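Grarngate changes delivery rules for bulky goods

August 2021

Grarngate, the home furnishings wholesaler based in Basamel, has changed the way it books and charges for deliveries of bulky goods. The new rules apply to all orders placed from this month. Orders already in the system will go out under the old terms.

The main change is the end of the flat pallet rate. Until now, any customer in the mainland delivery area paid $189 for a full pallet, whatever the distance. The company will now charge by zone, with five zones measured from the Basamel warehouse. Customers in the first zone will still pay $189. Charges for the other four are listed in the rate guide on the company's website and are added at checkout once a postal code is entered. 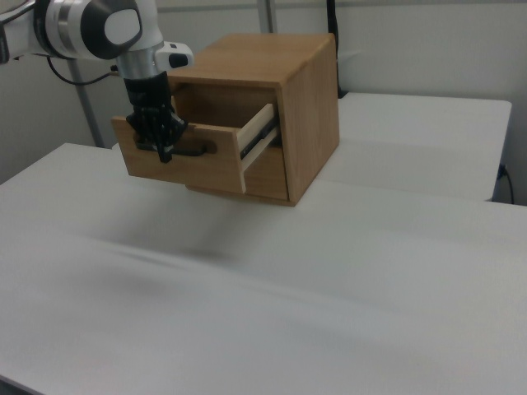

Smaller orders will no longer have to wait for a pallet to fill up. Under the old system, single pieces were often held at the warehouse until other goods were going to the same area, and some customers complained in June that they had waited weeks for one box. Items under 40 pounds will now ship as parcels. A small wooden cabinet with a black drawer handle, like the one in the photo, would be a typical case if it came in under the weight limit. Anything heavier, or any order of several boxes going to one address, will still travel on a pallet.

Parcel deliveries will be handled by Ekinci, a regional carrier that already serves a number of retailers in the area. Pallets will stay with Rivov, which has moved freight for Grarngate under an existing contract. Customers will get a tracking number from whichever carrier has the order. Where an order is split between the two, there will be two tracking numbers and most likely two delivery days.

Drivers will still call ahead on pallet deliveries. The notice has been set at 20 minutes, and a customer who can't be reached will be charged for a second trip. Pallets are delivered to the curb only. The company said it had looked at offering a room-of-choice service but has no plans to start one this year -- the cost of a second crew member on each truck was given as the reason.

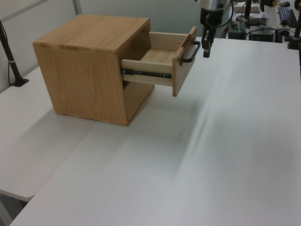 Photo: Grarngate

The rules on damage claims have changed too. Customers now have five working days to report a problem, up from two, and must send photos of both the item and the box. For furniture with moving parts, such as doors and drawers, the company asks that these be opened and checked before the packing is thrown away. Claims made after the limit will be looked at case by case.

Collection from the warehouse remains free. Buyers need to book a time online and bring the order number with them, and pallets will only be loaded onto open trucks or trailers.

Trade customers with an account keep their current rates until the account comes up for renewal. They will be sent the new terms by mail before then. Questions about existing orders should go to the Grarngate sales desk and not to the carriers.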